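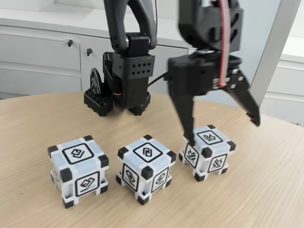
What does the Stotemus 300 take out of the water?
Algae mats, leaf litter, reeds, rags, plastic film and any other solid too large to pass the screen openings. Dissolved matter, fine silt and oils go through and need treating further down the line.

Stotemus 300 travelling band screen

The Stotemus 300 is a self-cleaning intake screen for waterworks, fish farms and irrigation stations drawing from rivers, canals and open reservoirs. It stands in a concrete channel ahead of the pumps. A continuous band of stainless steel panels moves up through the flow, carries the debris above deck level and drops it into a trough, where a spray bar washes the panels before they go back down.

The 300 is the middle size in the range. It fits channels where a fixed bar rack needs raking by hand through the summer but a full drum screen would mean new civil works.

Technical details
Maximum flow: 3000 cubic metres per hour at normal water level
Standard opening: 3 mm (2 mm and 6 mm panels to order)
Height, channel floor to top of head section: 3867 mm
Angle of installation: 60 degrees
Frame and panels: stainless steel 316L
Side seals: replaceable rubber strip
Drive: geared motor with torque limiter, three-phase
Wash water: clean or screened supply, connection on either side

Head loss across a clean screen depends on the depth of water in the channel. Send us your high and low levels with the enquiry and we will return a curve for your site.

Control
The band does not need to run all the time. The standard panel starts it on a level difference between the upstream and downstream sensors, with a timer as back-up. If the torque limiter trips, the band stops, reverses for a short distance and tries again. After three failed attempts it stays off and raises an alarm. Volt-free contacts are provided for your own telemetry.

Installation
The screen is delivered in one piece and lowered into the channel by crane. The channel walls must be parallel to within 10 mm over the full depth. Where they are not, we supply side plates to be grouted in first. Existing stop log grooves upstream can usually be left as they are. Please check access for the lorry before ordering, particularly where there is a bridge on the approach road.

Maintenance
Grease the head bearings monthly. Look over the spray nozzles at the same time and clear any that have blocked. Side seals last longest where there is little grit in the water, and can be changed from deck level without draining the channel. The lower guide has no bearings or sprockets under water.

A full service each November, after leaf fall, suits most river sites. Isolate and lock off the drive before removing any guard.

Options
Dineo screenings press, mounted under the discharge trough
Heated head cover for exposed sites
Fish return trough with low-pressure spray
Corrigan wash pump set, where no mains supply is available

Spares
Panels, seals, nozzles and drive chain are kept at Skerkham. Quote the serial number from the plate on the left-hand side of the head section. Screens with the older riveted panels take a different seal, so please say which you have.

Enquiries
Sales and site surveys: Fergal Ó Briain
Spares and servicing: Diarmuid Ó Dubhghaill

Data sheet last revised June 16, 2022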